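4.2 How people talk about the desk they work at

I went into this part of the study expecting to write mostly about chairs. My notes from the first round in Pelgate are full of chairs, and so is the early draft that Kirsty Garside was kind enough to read for me. Then I sat down with the transcripts in April and found that people kept wandering off to the desk instead - how deep it was, what lived on it, who had put a mug down on it and left a ring.

We ended up with 107 interviews, 44 from the Pelgate offices and the rest from Kallstead. Everyone got the same opening prompt (tell me about the place where you do most of your work) and after that I mostly kept quiet. Jannik Schmieder did the Kallstead interviews and he's better at keeping quiet than I am, so his transcripts run longer. I've tried to allow for that by coding passages and leaving word counts alone. In the end we had 314 passages where somebody talks about a work surface in more than passing, and those are what I'm using in this section.

The first thing that struck me was how often a desk was described by what it wouldn't let you do. One bookkeeper in Pelgate told me she could have the ledger open or the keyboard in front of her, and she'd picked the keyboard years ago and had a sore neck ever since from looking sideways. A man in the Kallstead drawing office said his desk was "fine for a laptop and a sandwich." He didn't mean it as a compliment! Complaints like these turned up in both towns and at every pay grade, which surprised me a little, as I'd assumed the senior people would have sorted themselves out by now.

The second thing is what I've been calling edge talk. People have a lot to say about the front edge of a desk, where the wrists and forearms rest. Some had taped over it. One had sanded it down at home over a weekend and brought it back in the trunk of her car. Wendt, in the earlier work on clerical furniture, treats the edge as a comfort problem and moves on, and I don't think that's wrong, but in our material it's tied up with ownership too. The people who had changed the edge were the same people who said "my desk" all the way through, and the ones who hadn't tended to say "the desk" or just "it."

I should say that Kerstin Sperling, who double-coded a set of 100 passages with me, wasn't fully sold on this. She thought I was reading ownership into some pretty ordinary grumbling, and we went back and forth on it over several long afternoons. We kept the code but made it stricter, so a passage now needs both a change to the surface and a possessive.

Color and finish came up less than I'd hoped. When they did, light wood was the favorite (Figure 3), and people linked it with feeling awake in the afternoon. Darker tops got called "serious" or "my dad's."

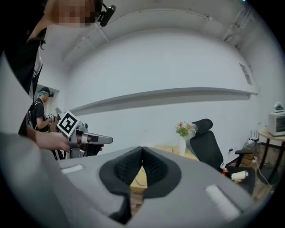

Figure 3. Light wooden desk surface.

So did people with bigger desks like their desks more? Only up to a point, and past that point they mostly complained about other people leaving things on them.

That last complaint has its own code, dumping, and it's where Pelgate and Kallstead really part ways. In Kallstead the desks are shared between shifts, and clearing up after the person before you is treated as part of the job. In Pelgate it's close to an insult. I come back to dumping in Section 4.3, together with the drawer material.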